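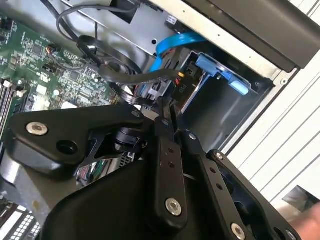
I have taken apart a lot of desktop computers in my life, and I'd have told you I was pretty good at it. Then I spent a morning at a repair and recycling shop in Narnby, trying to do the same thing with a robot's hand, and I felt like I was wearing oven mitts on a boat! The job was cables. You work the black gripper in through the open side of the case, past the motherboard, and get the tips up to the wiring, where there's a bright blue SATA cable and, right beside it, a power connector with P10 printed on its side. My own hand would go straight to that connector without bothering my brain. Through the robot I had to think about every quarter inch, and I was sweating before I'd touched a thing.

The person who talked me into this is Consolacion Evangelista, and she teaches robots for a living. I'd pictured somebody at a keyboard typing very fast. What she mostly does is the chore itself, over and over, with the arm following along, and all those runs get saved up so the software can learn from them. She calls each one a demo. Her company, Kinnear, has been working on computer teardown since May, and when I asked how many demos they'd recorded she checked a screen and said 2758. I said that sounded like a lot. She said ask her again at Christmas.

There are two ways to do it, and I got to try both.

The first is by hand, meaning you grab the arm and move it. They switch it into a mode where it goes loose and sort of weightless, and you steer it around like you're leading a very polite horse. I loved this. You can feel when you've bumped something, and you can feel when you've got a grip. The trouble is that your own body is always in the way. I kept leaning over the case to see what I was doing, and Consolacion kept telling me (nicely, the first few times) to get my head out of there, because the camera near the gripper needs to see the work and it was getting a lot of my hair.

The second way is remote control, and that's what they use for most of the real recording. You sit at a table with a smaller arm in front of you, which they call the Tonum after the street the first one was built on, and whatever you do with the Tonum the big arm does too. You watch on a monitor. Squeeze the handle and the gripper closes. Simple, right? My first try, I closed the gripper on air. My second try, I closed it on air again, but with more confidence.

What got me was depth. On a flat screen a cable an inch away looks just like one you're about to touch. The regulars all have their tricks. One guy watches for the moment a cable moves when the fingertip brushes it. Consolacion watches reflections, which I couldn't make work at all. She says I was looking at the shiny stuff and should've been looking at how the shiny stuff changed. Okay!

And then there are the connectors themselves. If you've ever unplugged a drive you know there's often a little latch, or a bit of a wiggle you do, or some private swear word. You don't pull on the wires. Everybody knows that, except I'd never had to know it slowly. With the gripper I had to come in at an angle, get the tips on the plastic body, close, check, rock it a little, and then back straight out. If I got the angle wrong I'd be tugging sideways, and a sideways tug is a bad demo. Bad demos get marked, by the way. They don't get thrown out, they go in a separate pile, and I'm told my pile is doing fine.

I asked if the people doing this all day get bored. Consolacion laughed and said the boredom was a real problem, but for a reason I didn't expect. When people get bored they get fancy. They start taking shortcuts or doing a little flourish on the way out, and the robot picks up the flourish! They had a stretch where the arm would pause over the case for no reason anybody could explain, until somebody worked out that one of the operators liked to stop there and sip her coffee. So the shifts are 40 minutes now, then you get up and go do something else.

The cases come over by the pallet from a warehouse in Drondatville, and the mix is part of the point. If all you ever showed the robot was one model, it would be a genius at that one and hopeless at the next. So they swap them out all day, tilt them, turn them around, leave the cables however they happened to fall. Some have tidy bundles. Some look like somebody stuffed a bird's nest in there and shut the lid.

By lunch I'd done 17 demos, and Consolacion kept nine. I'm choosing to be proud of nine. The best of them took me around three minutes, for a connector I could've popped off in two seconds with my thumb and finger, and I still yelled when it came free. A woman at the next station clapped. I think she was being kind.

I'm going back on 9th September, when they plan to let the arm try a whole row of cases using what it's learned. Consolacion says I can sit in and watch, as long as I keep my hair tied up.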